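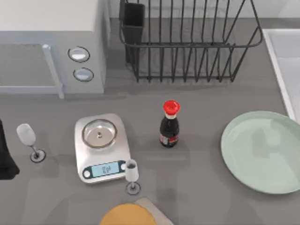 A microwave oven and a wire drying rack on a grey kitchen counter.

The Shared Kitchen at Vindstead

Residents of the Vindstead housing association have cooked together since the building opened, and the arrangement has outlasted several changes in the law, two changes of landlord and a long argument over the price of gas. The association lets 103 rooms on short and long leases. Few of the rooms have more than a sink and a shelf. Meals are made on the landings, in kitchens that each serve one corridor, and the rules governing those kitchens fill more pages of the tenancy handbook than the rules on rent.

Sumathi Rai has managed the association's lettings for much of the past decade. In her view the kitchens decide whether a new tenant stays. "People will put up with a small room," she said. "They will not put up with a stranger's pan left in the sink for a week. When someone gives notice in the first few months, I ask about the kitchen before I ask about anything else."

Shared cooking was once ordinary in rented housing. Lodging houses offered a ring on the landing and a meter that took coins, and the landlady's notice on the wall set out the hours at which it might be used. As self-contained flats became the usual form of new building, the shared kitchen came to be seen as a mark of hardship, and many owners removed theirs during conversion. The Vindstead building escaped conversion chiefly through want of money. A scheme to divide the corridors into flats was drawn up, costed and put away in a drawer, where it remains.

Interest has since returned. The Hustisach estate, on the other side of the river, reopened its common kitchens in November after a period in which they had served as storerooms. Tenants there had asked for them in writing. The Gikidstead trust, a smaller body with a largely older membership, has gone further and now serves a cooked supper on two evenings a week, paid for through the service charge.

The case for such provision is usually made on grounds of cost. One oven used by a corridor is cheaper to buy, insure and repair than an oven in every room, and the wiring of an old building is spared a load it was never meant to bear. Repairs are also reported sooner, there being more people to notice a fault.

Against this must be set the matter of wear. Appliances bought for a family home are not built for a dozen households, and the cheaper makes seldom see out their guarantee.
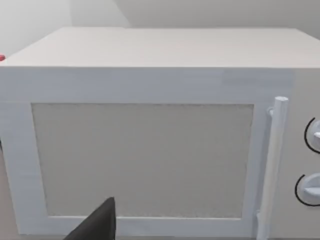
Vindstead replaces its smaller appliances from a fund to which every tenant contributes, and the balance is printed each quarter in the residents' newsletter. The fund may not fall below £100 for any one corridor. Should it do so, purchases stop until the next quarter, and tenants are told of this by letter.

Cleaning has proved harder to settle than money. The association has tried a paid cleaner, a rota drawn up by the office and a rota drawn up by the tenants themselves. The last of these is now in force on every floor. Kamala Panicker, a retired school cook who has lived on the second floor since her husband's death, wrote the version that most corridors have adopted. It allots a single task to each person and leaves that task with them for a month.

"The old rota changed every day and no one could remember whose turn it was," she said. "If you have the floor for a month, it is your floor. You begin to mind about it."

Her rota says nothing about food left in the cupboards, a subject on which the handbook is also brief. Shelves are labelled by room number. Salt, oil and tea are held in common on some corridors and guarded closely on others, and the office does not intervene. Mrs Panicker's own corridor keeps a common jar of rice, filled by whoever finishes it.

The association will review its kitchen rules later this year, when the present handbook is due for reprinting. Tenants have been invited to send comments to the lettings office. Those received so far concern the hours of use, the storage of bicycles near the third-floor kitchen, and whether frying should be allowed after ten at night.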